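**Week of Mon 1 July: news in short**

The extradition hearing for former Hestader finance chief Kinga Kovács has been moved to November. The court gave both sides more time to file papers on bank records held abroad. She remains on bail and must report to police three times a week.

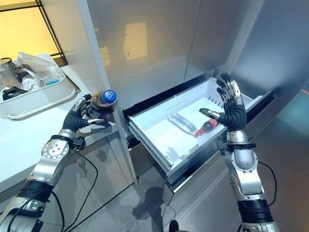
Kovács said through her lawyer that she would contest every count and had no plans to leave the country before the hearing.

Donnelly council voted to keep the night bus to Penddale for another year. The fare rises in the fall. The last departure moves forward by 30 minutes, and the stop at the old mill is dropped from the route.

A motion to review the route every quarter failed. The operator will report passenger numbers once a year, as it does now.
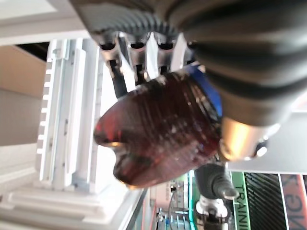
The same meeting put off a decision on parking permits. Staff were asked to return with a map of the affected streets and a draft price list. Written comments can be left at the town hall front desk until the item is back on the agenda.

Breltard will close its Penddale warehouse and move 300 jobs to Donnelly. Workers who do not transfer will be offered a payment based on years of service. The union has asked for the formula in writing. 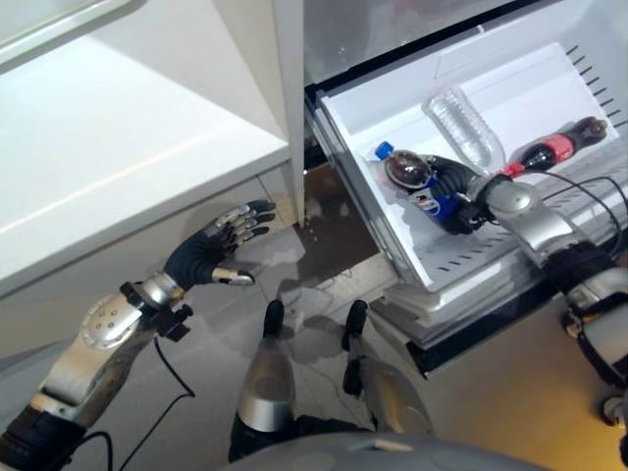

*A plastic soda bottle at an open refrigerator drawer.*

The Penddale film weekend sold 500 passes on its first day. Single tickets go on sale next week. Films start at 7 p.m., with doors open half an hour before.
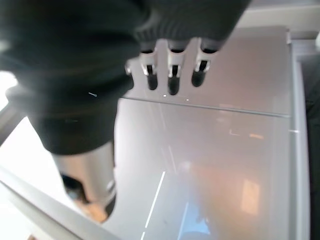 Pass holders should exchange their email receipt for a wristband at the box office. Receipts are not accepted at the screen doors.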